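Subject: Re: [trollusside-growers] Sowing in tubs over winter, does it work up here?
From: Elspeth Skinner
To: trollusside-growers list

Hello all, and hello especially to Gil-soo, who I think is new to the list since the plant swap. Welcome!

Gil-soo Hong wrote:

> Hi everyone. I have a small yard on the Collach side with a
> fence that gets most of the afternoon sun. I keep reading that
> you can start perennials and hardy annuals outdoors in lidded
> tubs over the winter and skip the grow lights entirely. My
> windowsills are full and my wife has asked me to please not
> buy another shelf.
>
> Does anyone on the list do this? What do you sow, when do you
> put the tubs out, and do you water them at all once they are
> out there? I lost a whole tray of milkweed last spring to
> damping off and would rather not do that again.
>
> Also, is tap water all right or do I need to collect rain?
>
> Gil-soo

I have been doing it for a good long while now and I would not go back to the windowsills for anything that is hardy. Tomatoes and peppers are another matter, and I still start those in the kitchen like everybody else. But for milkweed, coneflower, foxglove, columbine, poppies, larkspur, most of the native things that want a cold spell before they'll sprout, the tubs are wonderful and you can more or less forget about them until March.

I'll tell you how I go about it, and then the others can write in and tell you where I've got it wrong. Struan will, I'm sure.

You want a plastic tub or jug that lets some light through and is deep enough for a decent layer of soil with room above it for the seedlings to stand up. I put in 5 inches where the tub allows it. That's more than most people use, but the soil dries out slower and I am a lazy waterer. Poke holes in the bottom, more than you think you need, and then some in the lid. The lid holes are how the rain and snow get in and how the heat gets out on a sunny afternoon. With your fence I would be generous with the lid holes. The first winter I tried this I had my tubs up against the garage wall with hardly any holes on top, and we had one warm spell in February that cooked the lot.

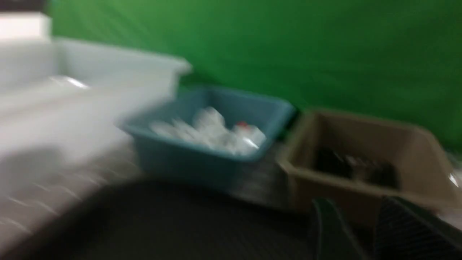

Elspeth Skinner
List moderator and seed library coordinator, Trollusside Growers

For soil, use ordinary potting mix, and wet it thoroughly before you sow. Seed-starting mix is fine too but it costs more and it's so light that a hard rain through the lid will wash your seeds all down to one end. Don't use anything out of the garden. I did that once with some lovely looking soil from under the hedge and grew a very fine crop of chickweed.

Tap water is perfectly all right. Leonidas Deligiannis leaves his standing in a bucket overnight and swears by it, and his foxgloves are better than mine, so make of that what you will. I use the hose.

Now, when. The real perennials can go out any time after it has turned properly cold, and I usually do mine in the week or so after New Year's when the house is quiet and I'm tired of everyone. Hardy annuals I leave until late February. If you put poppies out too early a mild week will bring them up and then you have to go out with old towels every time frost is forecast — I have done it in my slippers and I don't recommend it. Tender things shouldn't go out until April, and by then you may as well wait and sow them straight in the ground.

You asked about watering. Through the winter I hardly water at all. I go down the row now and then and lift a corner of each tub, and if it feels light it gets a drink. From the middle of March you need to look more often, every day if it's sunny, because little seedlings in a shallow tub can go from happy to crisp between breakfast and supper. That's also when I start propping the lids open during the day and closing them again at night.

About the milkweed. Damping off is mostly a matter of still, warm, wet air, and outdoors you just don't get much of that in winter. I have never lost a tub to it. Sow it thinly all the same. Last winter I got roughly 200 seedlings out of one batch because I tipped the envelope and sneezed, and pricking them apart took me 2 evenings and most of a pot of tea. Which reminds me, the seed library still has swamp milkweed and common milkweed, both saved by Leonidas Stamatopoulos from his patch out by Hindum, and you're welcome to either. Take five packets of whatever you like; that's the usual limit per household and I am not strict about it.

One more thing, and it is the thing I get wrong most years. LABEL THEM TWICE. Put a tag inside, stuck in the soil, and write on the bottom of the tub as well. Marker on a lid will be gone by spring, whatever it says on the pen. I use a soft pencil on the inside tags and it lasts beautifully. I still have a bed by the back steps that was supposed to be white columbine and is, as far as any of us can tell, some sort of campion. Very pretty, mind you!

Struan, are you still cutting the tops of your milk jugs three-quarters of the way round and taping them shut again? I'd like to know what tape you ended up with. Mine all peeled in the first thaw.

For anyone who was asking about the Pringle rhubarb, I have not forgotten you. The crowns are still in the ground and I'll divide them as soon as I can get a fork in.

Warmly, and happy sowing,
Elspeth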